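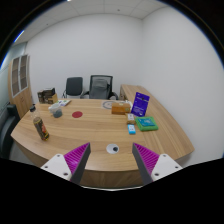
Início | Disciplinas | Materiais | Contacto

Ergonomia do Posto de Trabalho – Apontamentos, aula 6
Docente: Nesma Radwan

1. Superfície de trabalho
O bordo frontal não deve exercer pressão localizada sobre o antebraço. Verificar o raio de curvatura e a reflectância do tampo.

2. Ambiente térmico
Em trabalho sedentário, adota-se no exercício Zakwood uma temperatura do ar de 24 °C. A hidratação entra na ficha de pausas – ver anexo 2.
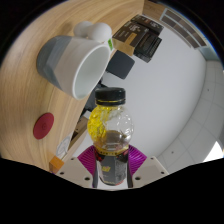 Fig. 2 – Garrafa de plástico transparente com tampa de rosca preta.

3. Leitura
Apontamentos de Da-eun Chae, p. 76.

Última atualização: junho
2 comentários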